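Chore robots: still stuck on the silverware?

12/7/23 — Can a machine set a table yet? Short answer from the people at Jirkero, who spent most of the fall asking: sort of, on a good day, and slowly.

The company put out its home chore results this morning. Mixed bag. Towels are fine now. Loading a dish rack, mostly fine. Utensils, not so much. Forks slide, chopsticks roll, and anything thin lying flat on cloth is a headache for two fingers that can't feel much.

So the training has gone back to basics. People do the job by hand with grippers, the grippers record it, and the software learns from that. Kitchen work for now, in ordinary homes, on whatever table happens to be there.

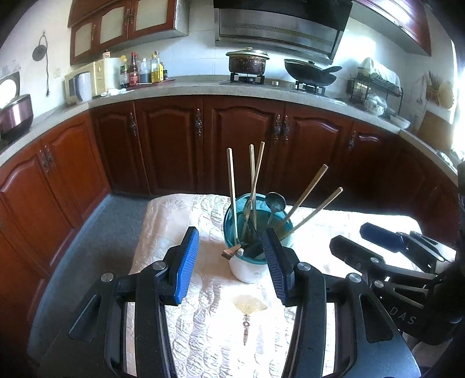 Jirkero wants a robot that can empty a utensil holder, lay things out and put them all back without a person stepping in. In September its test arm got through the full routine 3 times out of 10. The newer version does better, the company says, but it wouldn't give out a number untill testing wraps up.

Speed is the other problem. One full run takes nearly 12 minutes. Most of us would be done before the kettle boils.

Rival Vistumen is going the other way and skipping kitchens entirely. Its machines stock shelves and fold shirts in the back room at Loretti, the discount clothing chain, and the stores seem happy enough so far. Same shelf, same box, same lighting all day — a lot easier than somebody's dinner table. Loretti says shirts come out neat. Pants still get done by staff.
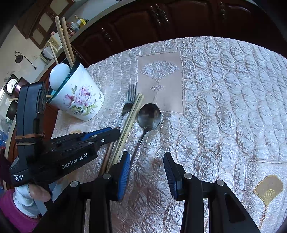

Soft surfaces keep coming up. A quilted cloth bunches when a finger pushes on it, and the fork moves with it. Hard tabletops gave far fewer misses in Jirkero's own tests. Shiny metal is trouble too, spoons especially, because the cameras lose the edge. Two things lying close together often get grabbed as one.

Price? Nothing firm. Rozīte, a small maker of gripper parts, sells a replacement finger set for $1790, and thats before you get to an arm, a base or any software. A home model at that rate is a long way off for most familes.

Jirkero plans a second round of home tests with drawers and cabinets added to the list. Vistumen says it will try pants again next. No date from either one. Loretti is keeping its folding staff on full hours through the holidays.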